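Chapter 7
Learning from Demonstration: How Many Examples Are Enough?

Ask a friend to put the bread in the basket and you will not need to say anything more. Your friend knows what bread is, knows which end of a basket is open, and has picked up soft things many thousands of times. Ask a robot arm to do the same and you have set it one of the most interesting problems in this book!

In Chapter 6 we wrote down every movement ourselves. We gave the arm a list of positions, and it visited them in order. That works beautifully until somebody moves the basket by the width of a hand. In this chapter we take a different road. We let a person guide the arm through the job, we record what the joints and the camera report, and we train a policy – a rule that turns what the robot senses into what it does next – on those recordings. The method is called behaviour cloning, and the basic idea is simple enough to explain over a cup of tea. Getting it to work well is where the fun starts.
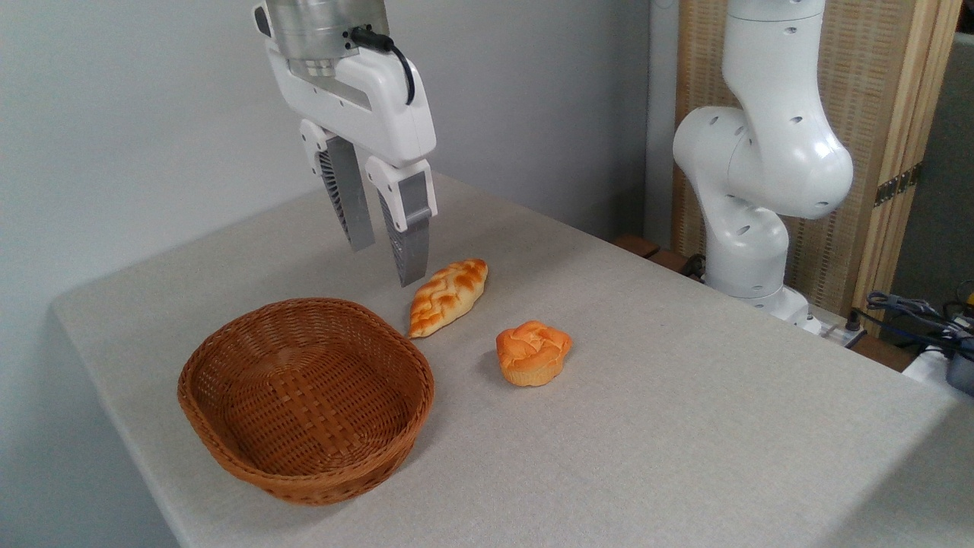 Behaviour cloning treats every moment of a demonstration as a small lesson: given this view and these joint angles, move like so. Our running case is the Asari study, a tabletop project that collected 1244 demonstrations of everyday sorting jobs, 231 of them with bread and a basket. It is a lovely case to learn from, as the job looks so easy. Think about the long roll, though. It lies at a slant across the table, so a gripper with two parallel fingers has to turn before it closes, or it will meet the roll at an awkward angle. The round bun beside it asks for something else again, with its puffy top and narrower choice of good places to hold. One policy has to cope with both, and nobody has told it which is which.

The Asari team trained two policies on the same recordings. The first, Anura, predicts one movement at a time. The second, Illetti, predicts a short run of movements and carries them all out before looking again. You might expect the one that looks more often to win. Over 100 trials it did not, and Section 7.3 is given over to finding out why. The short answer has to do with small errors piling up, and you will be able to see it happen for yourself in Exercise 7.4.

Before you read on, try this. Put two things of different shapes on a table and pick each one up slowly with just your thumb and one finger. Notice when your wrist turns – it is probably earlier than you think. Keep a note of it, for we shall need it in Section 7.1.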